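Newsletter > October 2026 > Kit and Services

Rusavier practice pack: what members get for the money

Several members have asked whether the Rusavier practice pack is worth having, and whether the Bastcombe workshop should keep it on after the trial ends. Riaan Msimang and Shahnaz Ranasinghe have been using it since July, and this item sets out what they found. Neither of them has any connection with the supplier.

The pack is a piece of software and a set of lessons. It puts a simulated robot arm on your screen and lets you write the moves for it before you go near a real one. There are 18 lessons. The early ones deal with moving a single joint and reading its position. The middle ones cover the hand: opening it, closing it, turning it to match an object. The last four are longer jobs in which the arm has to find an object, line up with it, take hold and put it somewhere else. You write short scripts in a panel down the left side and the arm moves in a window on the right.

It runs on an ordinary desktop computer. Shahnaz used the older of the two machines in the back office and had no trouble, though the window redraws slowly if you have a lot of other things open. Riaan tried it on his own laptop and it was fine. Setting up took longer than it should have. The licence key comes in one message and the lesson files in another, and the installer does not tell you that it wants the lesson files in place first. If you get a blank lesson list, close the program, copy the files across and start again.

The first lessons are dry but clear. Each one gives you a page of reading, a script with gaps in it, and a target to reach. The lesson will not mark itself complete until the arm has reached the target and stayed there. Beginners may find this strict. Riaan thought it was right, and said that he had picked up some lazy habits on the workshop arm that the software would not let him get away with.

The pick-up lessons are where the pack earns its keep. You bring the arm down over a small object with the hand open, and you have to set the height, the angle of the hand and the width between the fingertips before you close. Get the angle wrong and one fingertip arrives before the other. You can stop the run at any point, look at it from another side and change a single number before going on.

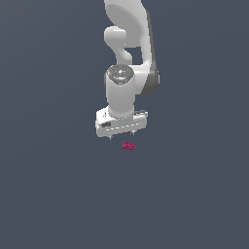 A pick-up exercise in the simulator, with the gripper open over a small pink object.

The plain background will not suit everyone. Debashish Saha, who sat in on two of the evenings, would have liked a bench or a grid to judge distance by, and found himself relying on the numbers in the side panel. Shahnaz got used to it quickly and came to prefer it, as the arm is easy to make out against the dark grey. You can load a setting of your own if you have one, but the instructions for doing so run to half a page and leave out the units. They are millimetres.

Repeat runs are useful. Once a script works, you can ask the program to run it up to 1000 times with the object moved slightly each time, and it gives you a table of which runs held and which did not. Riaan left one going over lunch and came back to find that his script did well with the object straight below the hand and badly with it turned sideways. He would not have found that by hand in an evening.

There are things the pack does not do well. Soft objects are treated as if they were hard, so anything you learn about grip strength should be taken with care. The sound is poor and best switched off. Lesson 14 has a mistake in the script supplied: two of the joint numbers are swapped, and the arm swings away from the object no matter what you type in the gaps. We reported this and had a reply from Kavinda Jayasinghe at Rusavier, who confirmed the fault and sent a corrected file. It is on the shared drive in the folder marked Carroll, next to the notes for the workshop arm. The corrected file will be part of the next release, but he did not give a date.

Support in general has been good. Shahnaz wrote to them three times and had a proper answer each time, from a person who had read the question. There is no telephone line.

On price, a single licence is £50 a year. It can be moved from one computer to another but only used on one at a time, so members would need to book. There is a group licence as well, but the price depends on the number of seats and we have not yet had a quote. The Mimden group bought the single licence last year and tell us they have managed with it, using a sign-up sheet by the door.

Would we recommend it? For anyone starting out, yes. The lessons are in a sensible order and a mistake costs nothing except the time to run it again. For members who already write scripts for the workshop arm, the first half will be slow going and the repeat runs are the main attraction. It does not replace time on the real arm - Riaan's best script still needed its heights changed before it would work on the bench - but it does mean you turn up with something close to right.

Nuwan Abeysekara is keeping the list of members who would like to try the pack before the trial licence runs out. Sessions are an hour and a half, and you will need to bring your own notebook, or a memory stick if you want to take your scripts home. Please tell him if you have done any scripting before, so that he can start you at the right lesson. Anyone who has already tried the pack and has a view on renewing it should let Nuwan know as well.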